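Do Two Baskets Beat One Hamper?

I have been told for years that my laundry problem is a sorting problem. Get two baskets, darks in one, whites in the other, and the chair in the corner will stop growing clothes. I never believed it. I own a perfectly good hamper, and the hamper has never once made me put anything away.

But in September the hamper's lid hinge went, and I ended up on the Kando site at eleven at night reading reviews of woven baskets. Every review said "game changer." One of them had clearly been written by somebody who hadn't opened the box. I bought a pair anyway, 46 dollars for the two, which still strikes me as a lot for something to drop socks in.

They are open-topped with slots cut in the ends for handles, and one is bigger than the other, so they take up less floor than I feared. I put them down on the rug right up against the bed.
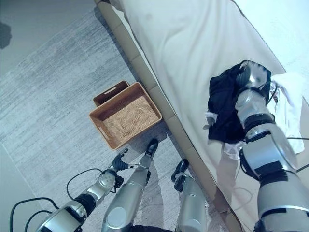

The bed rule

The method I was trying comes from a Reltico booklet that somebody left in the break room at work. It has 18 pages and could have managed with two. The idea is that you make the bed first, then use the bed as your table. Everything clean and light goes on the cover. Everything dark goes straight in a basket. You aren't supposed to sit down until the bed is clear again, and you will want to sleep eventually, so the job gets done.

I'll give them the bed part. A made bed is a bigger table than any I own, and it's at a decent height even though mine is a low platform with padded panels. What I don't buy is the claim that the whole thing takes 11 minutes. Whose laundry did they time?

The other thing the booklet skips is what happens when the second basket is in another room, or full of something else, or you just can't be bothered. Then the white thing lands on top of the black things and you've got a hamper again, only without the lid.

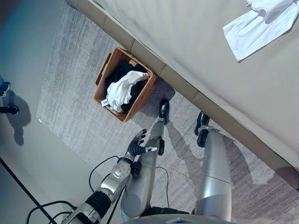

Can I leave a white shirt on top of dark clothes until wash day?
If everything is dry, a few days in the same basket won't usually hurt it. Damp is what moves dye around, so keep sweaty gym stuff and wet towels out, and pull the white one before the load goes in.

Back to the bed. I have a beige duvet, and I've now learned that white laundry on beige looks dirty whether it is or not. Twice I nearly rewashed something clean. My fix is to pick each piece up and let it hang for a second before deciding. It's slower. The booklet would not approve.

Darks are worse, frankly. Black and navy in one heap are the same color after dinner, and the only way to find anything is to push your hand in and feel for it. I'd looked at a Cekico divider to split the basket down the middle, but that's more money spent on a pile of socks.
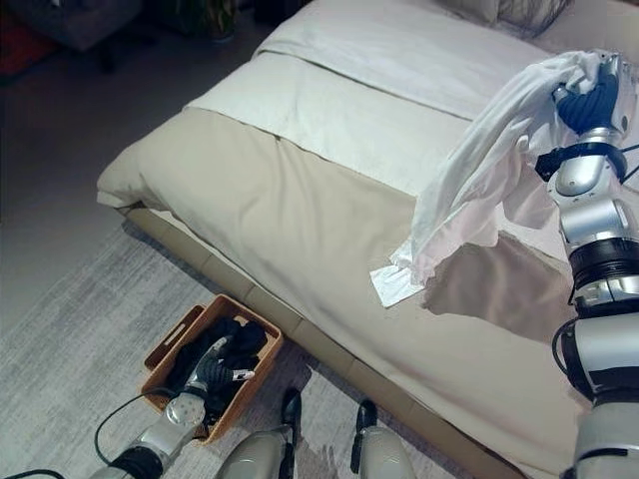
Do woven baskets snag clothes?
Sometimes, mostly knits and anything with a loose thread. Run your hand around the inside before you use a new one and trim any sharp ends. A cotton liner helps if you wash a lot of sweaters.

So, has it worked? The chair is clear as of this morning, but it has been clear before. I'm keeping the baskets because they're easier to carry to the machine than the hamper was, and the handles don't dig in. I'm not keeping the booklet. It's going back to the break room, where the next person can find out about the 11 minutes.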